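Cadov mesh-back chair, blue
Reviewed by Archana Kaushik, 5 Oct 2022

We needed one more seat for the break corner by the lockers, so I ordered the Cadov in blue. It has been in daily use since June.

The box arrived in good shape. The seat is firm and stays comfortable for a lunch break, less so for a long meeting. The back gives a little when you lean on it. It is light enough to move with one hand when somebody needs to get to the window. 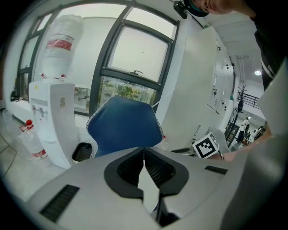
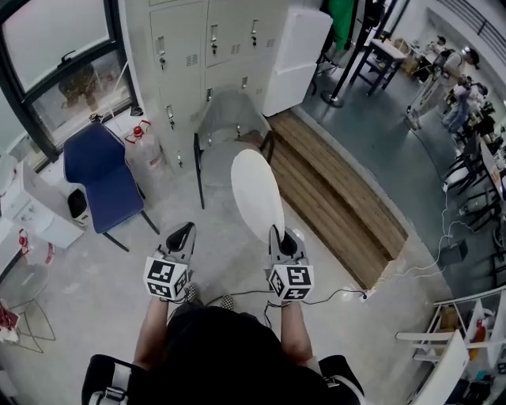 Does the fabric hold up to cleaning?
A damp cloth with a drop of dish soap takes off coffee and crumbs. Let it dry overnight before anyone sits on it. I would keep bleach away from the blue.

My one complaint is the feet. They scraped on our concrete floor until I put felt pads under them, and pads should come with a chair at this price. Vostance sells a similar model with pads included, but the back is lower and Kwadwo Akolgo, who is tall, didn't like it.

Four out of five. I'd order the same color again.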